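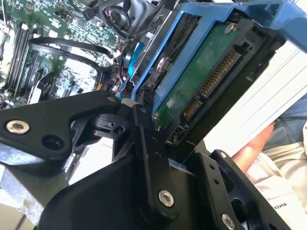 Right-arm gripper holding a drive by its lower end.

Setting up the two-arm teardown cell for desktop towers

These steps cover the cell at the Ornby shop after a change of tower model or after the grippers have been off. Have the Canura controller in hold before you reach into the work area.

1. Lay the tower on its side on the slotted bench with the side panel off and the power supply toward the front. Push the case against the bench stops and clamp it.

2. Check the gripper screws with a hex key. If a link has play at the pivot, replace the link. Do not overtighten the screw to take it up.

3. Jog the right arm to the drive cage at low speed and close on one caddy. The fingers should meet the plastic and stay clear of the gold contacts on the drive. Save the point as DRIVE_1, then repeat for DRIVE_2.

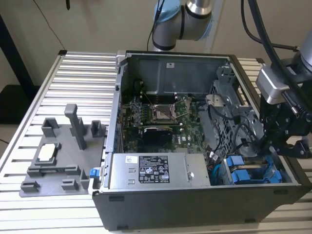
Bestero Cell Notes, Issue 2, p. 386

4. Set the gray fixture plate on the bench to the left of the tower. The processor goes in the recess with its heat spreader up. Printed plates wear at the recess walls, so try a scrap processor by hand. It should drop in flat and lift out without dragging.

5. Teach the fixture points from the tall post. Touch off on the post first, then enter the offsets from the plate sheet. If you swap the plate, touch off again even if the new one came from the same print file.

6. Open the socket lever and check that the retention frame is clear of the arm's path.

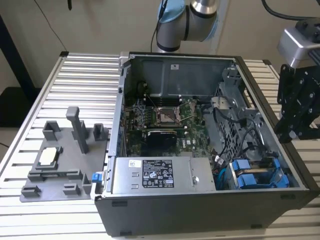 Cell maintenance view, Haruna line

7. Move each arm through its full path with the grippers empty. Watch the cables where they hang near the case. A cable that touches the chassis needs to be tied back higher up the arm.

8. Run one drive pick at low speed, then one at normal speed. If the caddy twists in the fingers, go back to step 3 and take the grip point again.

9. Write the cycle counter in the log. Ours read 3,070 at the June check. Save the program under the tower model name and release the hold.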